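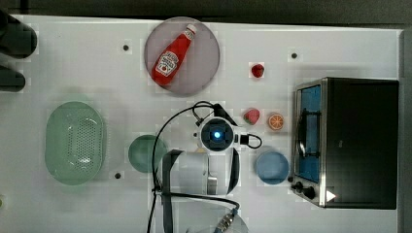 A ketchup bottle on a plate, with toy fruit and a toaster oven.

The historian had spent 13 years on the Walten strike before agreeing to talk about it. Her book on the mill town, published in July, argues that the walkout was over long before the company admitted it.

"People want a date when it ended," she said. "The Oberholzer mill gave one, and the union gave another. They're 2 years apart."

She worked mostly from pay ledgers and the minutes of the Gerard Street labour hall. The minutes stop partway through the second winter. She doesn't read much into that. "The secretary moved away. I found his forwarding address."

Asked whether the strike changed local politics, she was cautious. Council had 10 seats then, and strikers won 2 of them at the next vote. Both lost them again.

"My neighbours still favour one side or the other," she said. "I've stopped arguing at the grocery store."

Her next project is on company housing. She has started on the rent books.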